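Resident Services Forum – Laundry and Linen
Cloth folding standard for shared kitchens
Posted in July by linen_desk

The Skasstead residence has adopted a single folding standard for kitchen cloths. Cloths are to be folded in half twice and placed in the drawer with the closed edge facing forward. Residents are invited to comment before the standard is extended to the Trundevholm building. The present inventory stands at 924 cloths, of which 429 are kept at Trundevholm.

The standard applies to clean cloths only. A cloth left crumpled on a work surface is to be treated as used and placed in the hamper, regardless of its appearance.

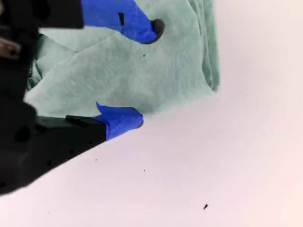 SKASSTEAD, July – The pale green cloths are included in the standard. Several residents have asked whether they should be rolled, as was the custom on the upper floors. They should be folded in the same manner as all others.

Comments

trundevholm_east wrote:
We respectfully disagree with the rule on crumpled cloths. A clean cloth is often set down on the counter for a moment before it is folded. Sending it back to the hamper adds to the wash and serves no purpose.

linen_desk replied:
The concern is noted. A person who comes into the kitchen later has no means of telling a clean cloth from a used one. The rule will remain as written for the trial period of 20 days.

su_hall_kitchen wrote:
The Su kitchen has followed a similar rule since spring. The additional washing amounts to 2 loads per month, and we consider this acceptable. Our difficulty is with the drawer – it is too shallow for a cloth folded in half twice. May we fold once and stack them flat on the shelf?

linen_desk replied:
Shelf storage is permitted at Su. Please keep the closed edge forward.

zirkberg_annex wrote:
Rolling should be reconsidered. At Zirkberg the rolled cloths fit the drawer well, and each one can be removed without disturbing the rest.

trundevholm_east wrote:
On that point we support the desk. Our rolled cloths came undone whenever the drawer was opened.

Last updated: July, 4:15 p.m.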